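Sealing a Marble Countertop

Natural marble is calcium carbonate with a network of fine pores and healed fractures. Polishing closes part of the surface but does not make it waterproof. An impregnating sealer fills the pores just below the polish and slows down the absorption of water, oil and coloring. It adds no film and no shine, and it does not protect against acid.

The procedure below covers a polished or honed kitchen counter. It does not apply to engineered quartz, which should not be sealed at all.

What you need

Solvent-based or water-based impregnating sealer (the steps were written for Gadar Stone Impregnator, but the timing is similar for Sener products)
pH-neutral stone cleaner
Acetone, for oily spots only
White cotton cloths, at least 8
A foam applicator or a lint-free pad
Nitrile gloves
Painter's tape
A timer

Step 1: Test the stone

Put a teaspoon of water on the counter in a spot that gets regular use, and a second teaspoon next to the sink. Leave both for 8 minutes, then wipe them off. If the stone under the water has darkened, it is absorbing and needs sealer. If the color has not changed, the existing sealer is still working and the job can wait.

Dark marbles are harder to read than white ones. Look at the spot from a low angle with a lamp behind it, and compare it with the stone right next to it. On heavily veined slabs, place at least one of the test spots directly over a vein. Veins and background often absorb at different rates.

Step 2: Clean

Clear the counter. Wash it with the pH-neutral cleaner, rinse twice with clean water and wipe dry. Do not use vinegar, lemon, or general bathroom cleaner. All of them etch marble within seconds, and sealer will not hide an etch mark.

Treat oil stains with a small amount of acetone on a white cloth. Keep a window open and put out pilot lights first. Old wax has to come off completely, or the sealer will sit on top of it and stay tacky.

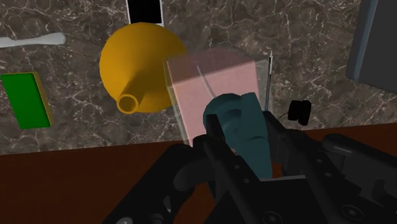

How long does the stone have to dry before sealing?

Leave it overnight at normal room temperature, and for a full day if the kitchen is humid or the sink area was soaked. Moisture left in the pores blocks the sealer, and the result is patchy coverage that only shows up at the next water test.

Step 3: Mask

Tape off wood trim, painted walls, the cooktop frame and the sink rim. Solvent-based sealer can soften some varnishes. Press the tape down firmly along the joint between stone and wood, where liquid tends to run.

Step 4: Apply

Work in sections no longer than your reach. Wet the applicator and spread the sealer in overlapping strokes until the surface is evenly wet. Keep it wet for the dwell time printed on the label, adding product wherever it soaks in early. Edges and sink cutouts usually take more than the middle of the slab.

Do not let the sealer dry on the surface. A dried residue looks like a gray haze and is most visible on dark stone.

Step 5: Wipe off and repeat

Remove all excess with a dry cloth, then go over the section again with a fresh one. Wait 40 minutes and apply a second coat the same way. A third coat is only useful on very porous stone - if the second coat barely soaked in, stop there.

If haze does appear, dampen a cloth with fresh sealer, rub the area for a minute to loosen the residue, and buff dry right away. Bitar haze remover also works but takes off some of the sealer with it.

Step 6: Cure

Keep the counter dry for a day. Light use is fine after that, but wait 3 days before leaving oil, wine or coffee anywhere near it. Spread used solvent cloths flat outdoors to dry before throwing them away.

Repeat the water test every spring, for instance in April, and reseal when the stone darkens.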